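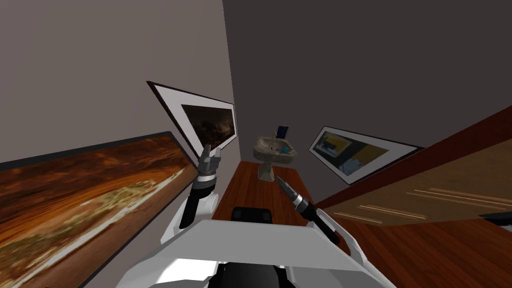

A false success is a run that the controller records as finished when the job was not done. It is harder to find than a crash, because a crash stops the program and a false success lets the next step begin. The case for this session comes from the fetch task in Stimen, the simulator we use in the labs. The robot has two arms and starts in a narrow room with the pedestal sink at the far end, and the target is the small blue object in the basin. The floor between the arms and the sink is open, so driving up to it gives very little trouble. Every fault we discuss today happens after that.

Read these notes before the lab. Bring your own copy of the state diagram from the previous handout.

What was reported

In November the lab ran a batch of 3000 fetch episodes overnight. By 6:40 in the morning the batch had finished with no errors in the log. The summary gave a success rate well above anything the group had seen before, and the figure went into a draft report the same day.

Meenakshi Marar was preparing clips for the report and picked several successful runs to replay. In the second one the gripper closed beside the target, opened slightly, lifted and drove off. The object stayed in the basin. The log said GRASP_OK.

She then wrote a short script comparing the target's height at the end of each episode with its height at the start. In 543 of the episodes marked successful, the target had never left the basin. The report was withdrawn before it was sent.

How the controller decided

The grasp check had three conditions, all of which had to be true:

1. A close command had been sent.
2. The fingers had stopped moving.
3. The measured gap between the fingers was greater than 17 mm.

The third condition was meant to catch an empty grasp. If the fingers close on nothing they should meet, and the gap should be near zero. If something is in the way, the gap stays open by the width of that thing. For the target used here 17 mm was a reasonable value.
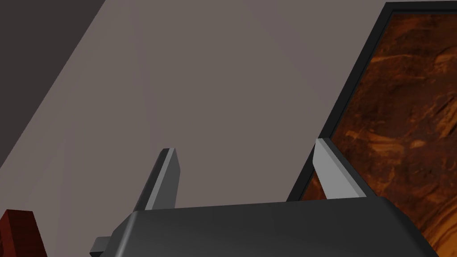 The weakness is in how conditions 2 and 3 combine. Neither of them asks why the fingers stopped. Fingers can stop because they have met the target, and they can also stop because they have met the rim of the basin, because the close command was overridden, or because they never began to move. In all four cases the velocity is zero and the gap may be large. The check treats them as the same event.

The most common cause in the batch was the last one. The arm controller and the gripper controller ran on separate timers. When the arm reached its final pose late, a safety rule held the gripper open until the arm had settled. The close command was accepted and put in a queue, so condition 1 was true. The fingers were still, so condition 2 was true. They were fully open, so condition 3 was true by a wide margin. The task moved on to LIFT and the queue was cleared at the change of state. The gripper was never told to close again.

Note that each part did what its author intended. The safety rule was correct and should stay. The fault is in the connection between the parts, and a unit test on any one of them would pass.

Why it was not caught sooner

The acceptance test had 70 episodes. It was run on a faster machine where the arm nearly always settled in time, so the late case hardly came up. Two of those episodes did fail in this way and were counted as successes, as we found out afterwards.

The rise in the success rate was also read as good news. Fabian Imhof had retuned the approach path that week and a better result was expected. Had the number gone down by the same amount, someone would have opened the replays that morning. Please keep this in mind for your own projects – an unexpected improvement needs the same checking as an unexpected drop.

What this would mean on hardware

In simulation the cost was a few days and some embarrassment. On a real arm the next state after LIFT is a move through shared space at travel speed. A controller that believes it has a load may apply the wrong payload setting, which affects the force limits used for collision detection. It may also go on to release over a person's hand or a bench where something is expected to be set down. If the opposite error occurs, and the controller believes the gripper is empty when it is holding something, the object can be dropped or swung into a wall. Treat "is the gripper holding anything?" as a safety signal and give it more than one source.

A gap reading has to be taken together with the state of the close command. Open fingers with nothing between them, as in the view below, give a large gap and would satisfy condition 3 without any trouble.
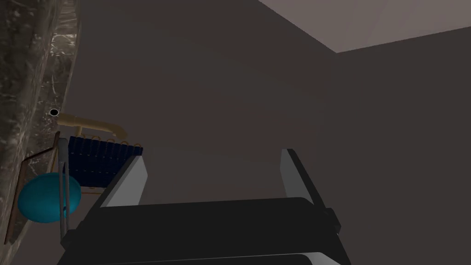 Changes made after the fault

The close command now returns an acknowledgement when motion begins, and the check waits for it. A timeout sends the task to a RETRY state.

The gap must have decreased since the command was sent. A gap at the fully open value is an automatic failure.

Motor effort must be above the holding threshold for the whole of the check.

After lifting, the target's height is compared with its starting height. This uses simulator data that would not be available on a real arm, so it is used for scoring only and never by the controller.

The original batch was run again from the same seeds. The false successes were gone and the success rate was lower than before the retuning, which led to a separate piece of work on the approach path.

Lab work

Work in pairs. Load the old controller, add a delay to the arm's settling time and find the shortest delay that produces a false success. Then put in the first two changes one at a time and record which cases each one removes. Save your logs as well as your results.

Write up no more than two pages, including a corrected state diagram. Annag Halliday is marking this one, and questions about the simulator setup should go to Keerthana Pinto before the lab.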